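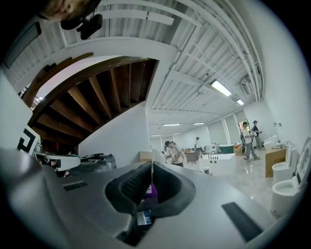

Photo: Gostska, Wunthorpe site

Call for participants — tabletop scooping and packing tasks

Gostska is taking on participants for timed kitchen and packing work at its Wunthorpe workroom. The room has a corrugated ceiling, fluorescent lighting and wall-mounted air conditioning. Work is done at shared tables.

Tasks include measuring with a plastic scoop, filling and emptying bowls, packing small goods into cardboard boxes, and returning each table to its starting layout. A session consists of 10 tasks and lasts almost 200 minutes, breaks included. Written instructions are supplied at the table.

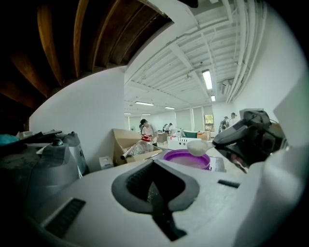 Requirements

Applicants must be 18 or over and able to stand for the length of a session. Full use of both hands is needed. Kitchen or warehouse experience is useful but not required. Closed shoes must be worn — no sandals.

Terms

Participants are paid per completed session. Travel within the Lunde area is refunded on presentation of a ticket. Sessions run until September.

How to apply

Write to Gostska, Room 106, Plestomwood Building, Wunthorpe, quoting reference 900. State your available hours and any food allergies. Applications close 3/1/07.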